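Getting Through January Without Drips on the Windowsill

I grew up in a house where you wrote your name in the fog on the kitchen window every morning, so I didn't think much of it when we moved into the apartment on Jongate and the glass was streaming by breakfast. Then I found black spots behind the couch. So, here's what I do now (and a couple of things I quit doing).

Lids on pots

I know, I know. But pasta water on a full boil with no lid puts an amazing amount of steam into a small place! Lid on, fan on, kitchen door shut, and leave the fan going for a while after you eat.

Laundry

We don't have a dryer, so the rack used to live in the bedroom. It's in the bathroom now, door closed, fan running. My neighbor Panagiotis Tsakiris swears by an extra spin before anything gets hung up, and I've come around to it. Towels especially.

Wipe first thing

I keep an old dish towel on the sill and wipe the glass top to bottom while the coffee brews. Wring it out in the sink, don't drape it over the radiator like I did for 2 winters, or all that water goes right back in the air.

Clean the window tracks

Sliding windows collect the worst gunk in the bottom channel. I vacuum the dry stuff, then go after the corners with a toothbrush and a little dish soap. Look for the small drain slots on the outside while you're there; mine were packed solid, and a wooden skewer did the job.
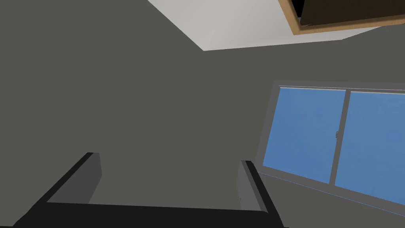 Pull the furniture out

A hand's width between the couch and an outside wall is plenty. Same for bookcases. I lost a nice wool blanket that was stuffed in back there, still mad about it.

Get a cheap humidity gauge

Mine sits on the bookcase and says 43 percent as I type, and I'm happy with that. If it creeps up, I open windows on opposite sides of the apartment for a few minutes, then shut everything and let the heat catch up.

Next up is the closet with the musty shoes. If you've got a trick for that one, send it my way!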